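Gripper drops short when reaching for small items on a crowded table

Posted in Home Builds by Pao-chu Chou
2,183 views 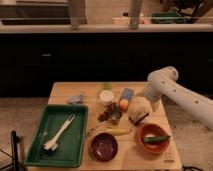 My table with the grapes, the banana and the two bowls laid out.

I've been building a tabletop arm at home since November. With one object on the table it picks well. With the table full, the gripper stops 10 mm above where it should, mostly toward the back right. The banana is fine. Grapes it misses nearly every time. I recalibrated twice and got the same offset. I am using the stock Nosside controller settings, speed set to 36. Is this a camera problem or an arm problem?

Pao-chu Lo
Check the arm first. Send it to a bare spot at the back right with no vision running and measure the height with a ruler. Then do the same at the front left. If the two heights differ, your table is not parallel to the base. Mine was off because the table stood on carpet and one leg had sunk in. I put a board under all four legs and redid the calibration afterward.

If the heights match, look at the vision side. Loose grapes are hard because they read as one dark lump, and the height you get may belong to whatever is tallest next to them. In your case that could be the small jar. Move the jar to the other side of the table and try again before changing any code.

Manstead
slow it down. 36 is too fast

Grembridge
Speed won't give you a steady offset, it would be all over the place. I agree with the ruler test. Also look for a minimum clearance setting. On my build it was on by default and kept the gripper up whenever other objects were close by. I lowered it and the misses stopped, but I did knock over a bottle. Use plastic bowls while you're testing.

Pao-chu Chou
Ruler test done. Back right is 8 mm lower than front left, so it's the table. Getting a board tonight.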